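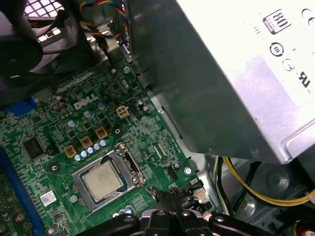
## 3. Setting up your handset before the market walk

The Irkora handset will talk you through Prumthorpe's covered market from the fish hall to the button sellers, provided you introduce the two of them first. Set it up before you go in, at a table, with a cup of something. The map card needs the most attention: it should sit as flat and snug as the processor on a green Dell motherboard, the kind held down by a silver metal bracket with a locking lever along one side. Your handset has no lever. It has a small plastic door and your thumb.

### 3.1 Fitting the map card

1. Switch the handset off. The screen going dark to save power doesn't count.
2. Slide open the door on the back.
3. Insert the card with the printed side facing you.
4. Close the door until it clicks.

**Caution:** If the door won't close, the card is upside down. Pressing harder has been tried by many visitors, and we now keep a drawer of their cards.

### 3.2 Choosing your route

1. Hold the round button until the word MARKET appears.
2. Scroll to **Sovness Gate** if you are coming from the station, or **Stasiv Steps** if you are coming from the river.
3. Pick **Short** (20 stops) or **Full** (52 stops).
4. Press the round button once to confirm.

**Note:** The Full route includes the cheese aisle twice. Mortimer Nguyen-Tran, who wrote and recorded the commentary, considers this correct.

### 3.3 Setting the volume

Set the volume at the entrance, then turn it up two notches. The fish hall is louder than you think, and the traders there have been practicing since before dawn. Keep one ear uncovered so you can hear the porters' carts – they ring a bell, but only the one time.

### 3.4 Using the price helper

1. Press **PRICE** and enter what the trader asked for.
2. Choose your home currency.
3. Read the result with the screen facing you.

**Caution:** Don't show the screen to the trader. It is a converter and has no opinion on whether 1000 is too much for a straw hat. The trader does.

### 3.5 If the commentary stops

- Walk back to the last numbered post and wait for the tone.
- If you hear nothing, type in the post number by hand.
- If the screen shows **221**, the handset believes you have left the market. Check whether you have. The exit beside the flower stalls looks very much like another aisle of flower stalls.

Return the handset to the desk at Sovness Gate before closing. Remove your own earphones first.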